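Como manter arrumado um quarto pequeno com sofá-cama?

Esmaeil Talebi
Olá a todos! Tenho um quarto de hóspedes pequenino, com cama, mesinha e sofá-cama, e os sacos de plástico vão ficando por todo o lado. Chegam visitas em July, quer dizer, em julho, e queria pôr ordem nisto. Por onde começariam?

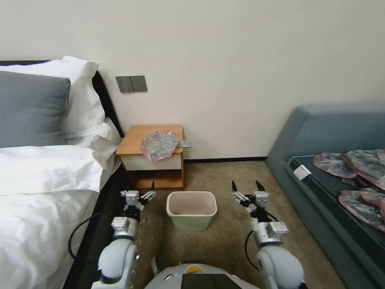

Respostas

Minttu Hirvonen
Eu começava pelos sacos, com muita calma: os do sofá-cama primeiro, depois o da mesinha, e o que for lixo vai logo para o cestinho branco que está na alcatifa. Só então esticava o edredão e ajeitava as almofadas (cá em casa faço sempre a cama no fim, e olhe que já experimentei de tudo!). Gaste uns 2 minutos por dia e vai ver que custa menos.

Lenni Kokkonen
aspirar a alcatifa no fim. boa sorte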